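Living With Old Pipes: Kitchen and Basement Habits for a House That May Have Lead in It

Posted Mar 11, 2022 by the Horobets Household Notebook
Shares: 34

If you live in Avness you probably got the letter in February, the one with the blue stripe from the Stirimar water district. They mailed it to 1,974 addresses, every house built before the district had good records, and if your street is anything like ours it has been the main topic over the fence ever since. The letter says your service line "may contain lead" and then spends two pages on the new replacement ordinance, who pays for which side of the property line, and how the waiting list will work. It says very little about what to do tonight when you want to boil some noodles.

So I thought I'd write down what we do in our kitchen, which has been cooking on old pipes for a long time. I'm not a plumber or a doctor, and if you have a baby in the house or somebody is expecting, please do call your doctor and ask about a blood test before you do anything else on this page. The rest of us have time to be a little more leisurely about it, though I'd still start this week.

Find out what you have

Go down to the basement with a flashlight, a house key, and a refrigerator magnet. Look for the pipe that comes in through the wall or floor and runs to the water meter. Pick a spot on the pipe before the meter and wipe the dust off with a damp rag, then scratch it very gently with the key, just enough to get through the dull outer layer. Copper shows up the color of a penny. Galvanized steel stays gray and the magnet will grab it. Lead is soft, scratches easily, turns a bright silvery color where you scratched, and the magnet falls right off. Plastic you'll know when you see it.

Wash your hands afterward and throw the rag away. If there's a bulge in the pipe just before the meter, like an onion that somebody swallowed, take a good look at that too. Those old joints are often a sign of lead. And remember that what you see indoors is only the last bit of a long pipe, so a nice copper stub in the basement doesn't settle the matter for the part under the front lawn.

Write down what you found and tape it inside the door of the utility closet. We did ours on an index card, with a little drawing, and I have been back to look at that card more often than I would ever have guessed.

Cold water for the pot

This one takes a while to learn if you grew up, as I did, filling the pasta pot from the hot tap to save a few minutes on the stove. Hot water pulls more lead out of pipes and solder than cold water does, so anything you're going to drink or cook with starts cold. Coffee, oatmeal, soup, rice, baby formula, ice cubes, all of it. Boiling doesn't help, I'm sorry to say. It's wonderful for germs, but the lead stays behind while some of the water steams away, and you finish with slightly more lead in each cup than you began with.

I put a strip of red tape on the hot handle for the first month. It looked awful and worked beautifully, and now that the habit has taken hold I've peeled it off (most of it, anyway; there's a bit of gum that I mean to get at with some cooking oil and a toothpick).

Run it first, and use what you run

Water that has sat in the pipe all night has had all night to pick things up. In the morning, or whenever you come home after being out all day, let the cold tap run before you fill a glass. How long depends on how far your house sits from the main, and the district's number on the back of the letter will tell you what they suggest for your street. A shower or a load of laundry moves the water along just as well, so if somebody in the family bathes before breakfast, a good part of the work is already done. You'll still want to run the kitchen faucet a little to clear its own branch.

I can't stand to see that water go down the drain. We keep a bucket in the sink and it goes to mopping the porch and flushing the downstairs toilet. It's fine for the ornamental plants too. I leave it off the vegetable bed, myself, and use the rain barrel there.

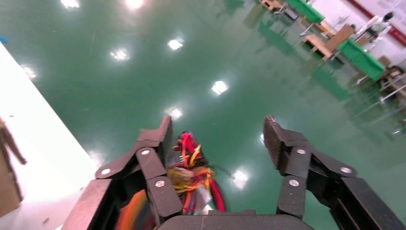
Once the tap has run, fill a couple of big pitchers and put them in the refrigerator. Then you only have to do the whole business once, and the children can help themselves all day long without anybody standing over them. Glass pitchers with lids are the nicest. Rinse them out and refill them every morning so the water doesn't start tasting like last night's onions.

Clean the little screen

Unscrew the tip of your kitchen faucet and you'll find a small mesh screen called an aerator. Grit collects there, and in an old house some of that grit can be flakes of lead or old solder, sitting right where every glass of water has to pass over it. If it won't come loose by hand, wrap it in a rubber jar gripper or a scrap of rag before you put the pliers on it, or you'll chew up the finish like I did.

Tip the grit into a paper towel and throw it in the trash. Soak the screen in white vinegar for as long as it takes to have a cup of tea, scrub it with a retired toothbrush, rinse, and screw it back on. Lay the parts out on the counter in the order they came off. There's a tiny washer in there that looks as if it could go either way up, and it can't. Do this every few months, and do it again after any work on the street, when the water may come through with all sorts of things knocked loose.

Choosing a filter

Plenty of filters improve the taste of water and do nothing whatever about lead, so read the box. What you want is a plain statement that the filter is certified for lead reduction, and the certification should name lead in so many words. If the box only talks about chlorine, taste, and odor, put it back on the shelf.

A pitcher is the cheapest way to start and you can take it with you if you rent. The kind that screws onto the faucet is handier for cooking, but don't run hot water through it, which can ruin the cartridge. Under-sink models are lovely if you have the room and the patience. Whichever you pick, write the date on the cartridge with a marker on the day you put it in, and change it when the instructions say to. An old cartridge isn't doing you any favors.

Under the new ordinance, households on the list can ask the district for a filter and a supply of cartridges until their line is replaced. The form is at the Sinberg Street office and there's a stack at the library as well. Renters can apply in their own name! I mention it specially, for the letter went to property owners, and a good many tenants haven't seen it at all.

While you're at it, the windowsills

A house with old pipes very likely has old paint, and that deserves its own page, but I'll put in the main thing. Clean with wet cloths. A dry duster or an ordinary vacuum just sends the dust up in the air to settle again somewhere else. Go along the sills and the window wells with a damp paper towel and a drop of dish soap, fold it over as you go, and throw it out when it's gray. Then rinse with a fresh one. Shoes come off at the back door, and there's a washable mat on each side of it.

Please don't sand or scrape anything old until you've had it tested, and that goes for the charming dresser from the flea market too.

About the replacement list

Some of you have asked whether it's worth signing up now or waiting to see how the money shakes out. I'd sign up. The current plan has the district paying for the public side and offering owners $400 toward the private side, and there is a fair amount of grumbling that it ought to be more. I happen to agree with the grumblers. A line replaced only halfway can stir up trouble at the joint for months, and a family that can't afford its half is exactly the family I'd want to see done first. The council is taking written comments until the ordinance comes up for its second reading, and a short, plain letter from a person who lives on the line is read with more interest than you might think. Tell them what pipe you found and whether you rent or own.

When your turn does come, expect the crew to ask for a clear path to the meter. Move the paint cans and the holiday boxes the night before. After they've gone, take the aerators off every faucet and run all the cold taps, starting with the lowest floor and working up, for as long as the crew's sheet tells you, and then clean those screens before they go back on. Keep using the filter until the follow-up test comes back.

I'll add the address of the testing lab as soon as the district confirms it. The bottles they hand out have to be filled first thing, from water that's been sitting, so put a note on the faucet before you go to bed or somebody will rinse a cup and you'll have to start over the next morning.

16 comments

© 2022 Horobets Household Notebook | Contact | Back to top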